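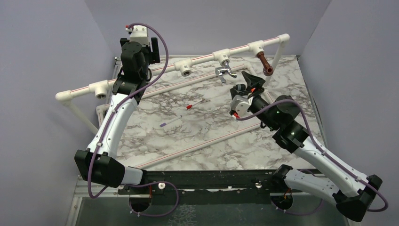 Why put a metal thread inside a plastic pipe fitting?

A tap with a metal thread will cut or strip a plastic one if it goes in crooked, and the damage gets worse every time the tap is removed. A metal insert moulded into the fitting gives the tap a matching surface to bear on.

The senior instructor in the plumbing workshop at Grerasthorpe has been answering that question, in one form or another, for most of a working life. The workshop opened in 1972 and taught on galvanised steel for its first decades. Plastic practice frames came in during 2000, and the tap connection became an exercise of its own.

"On steel, the apprentice learned to be strong," the instructor says. "On plastic you have to learn to stop. The pipe will flex before the joint is properly seated, and people read the flex as resistance in the thread."

The exercise is narrow. A tap is offered up to a threaded outlet, started by hand, run in, aligned and then taken out again. The instructor wants the first turns made with the fingers only.

"Turn it backwards first. You feel a small drop when the two thread starts pass each other, and then you go forward. If it binds inside the first full turn, take it out. There's no point pushing on, the thread is already crossed."

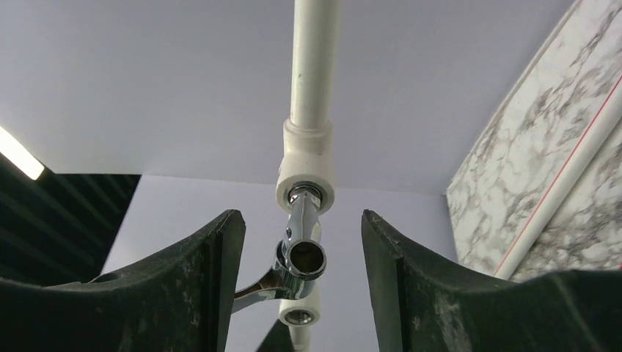

*Chrome valve body screwed into the threaded metal insert of a white plastic coupling.*

Downward-facing outlets are set as the harder case. The weight of the tap hangs off the first thread while it is being started, and any tilt shows up as a gap on one side of the shoulder. A hexagonal shoulder helps later, when a spanner is needed, but contributes nothing to the start.

Asked about sealing tape, the instructor is brief. "Clockwise, looking at the end of the male thread. Leave the first thread bare. Most of the leaks I'm shown are tape put on the wrong way, so it bunches up as the tap goes in."

Support is the other recurring fault. On a wall, the outlet is normally fixed to a backing plate. On an open frame the pipe itself has to be held, and the instructor teaches a hand on the fitting as the tap is turned. "Hold the fitting, not the pipe. If you hold the pipe you're twisting the glued joint in between."

The workshop buys its inserts from Krishnan and its taps from Baken. An earlier batch of couplings from Wulance was retired after inserts began to rotate in the moulding — a failure that feels, under the spanner, much like an ordinary tightening turn. Of the couplings inspected in February, 86 were kept and 5 were scrapped.

"You can't repair a spun insert," the instructor says. "Cut it out and glue in a new fitting. I get asked about epoxy every year and the answer hasn't changed."

Alignment is assessed last. A lever tap that finishes short of its position may be brought round by a further part turn. One that has gone past should come out and be retaped, as backing it off breaks the seal.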